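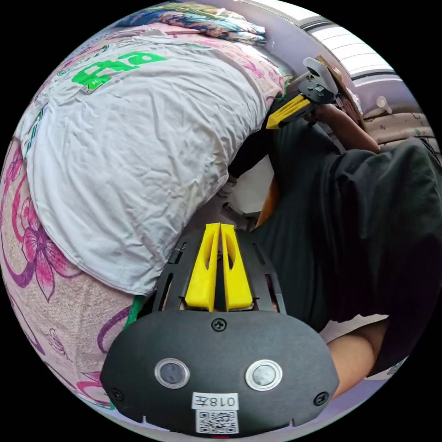
Delphine Holloway thinks I have too many rules. Her comment under my December post said that if you need a checklist to tidy a bed, you've already lost the will to do it, and could I please write about something cheerful next time. Sorry Delphine, it's more rules!

She does have a point though. When we started doing home recordings for the Painemal project our good practice sheet had 44 items on it, and I don't believe a single person ever read past the first page. I wrote most of it and I certainly didn't. So over the winter Sakda Thongdee and I sat down in the Wandham office with a pot of tea and a red pen and got it down to 14. (Sakda wanted ten. We had words.)

Most of what survived is dull, which I'm quite proud of. Left gripper in the left hand, right gripper in the right, and read the label before you start, every single time. I've swapped them myself, twice in one week, and sorting the files out afterwards took me a whole afternoon and most of a packet of biscuits.

Then there's the one about pace. Move the way you'd move at home. People slow right down as soon as they know they're being recorded, and you get this strange underwater bed making that no robot should ever be taught. If you'd normally shove a pillow across, shove it across!

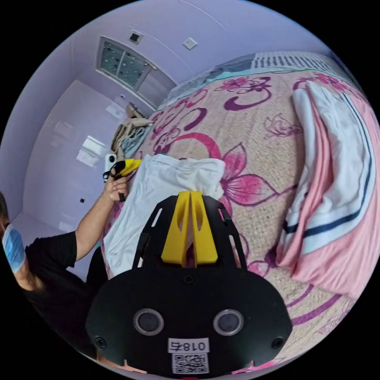

The pace rule goes with another one I fought hard for, about leaving the room as you find it. Sakda's first draft said to clear every surface before starting, and I can see why, it makes for neater recordings. But real bedrooms have blankets bunched up at one end and bits and bobs by the wall, and a robot that has only met show homes is going to be no use to my mum. We settled on moving anything breakable or private and leaving the rest alone.

Private is the big one. Post, photos, medicine, anything with a name on it goes out of the room before we switch on. You ask the householder first, and you ask again when you've finished, in case they've changed their mind. If they have, we delete it there and then, no sulking. That was item 31 or something on the old sheet and now it's the very first line.

The one we still argue about is breaks. I say stop after 4 takes and shake your arms out. Sakda says people can decide for themselves, and I say people are hopeless at that, me included - my wrists were grumbling for days after the Gestska visits. It's in the sheet for now, in pencil.

If you do this sort of work and your own list has something ours is missing, stick it in the comments. You too, Delphine.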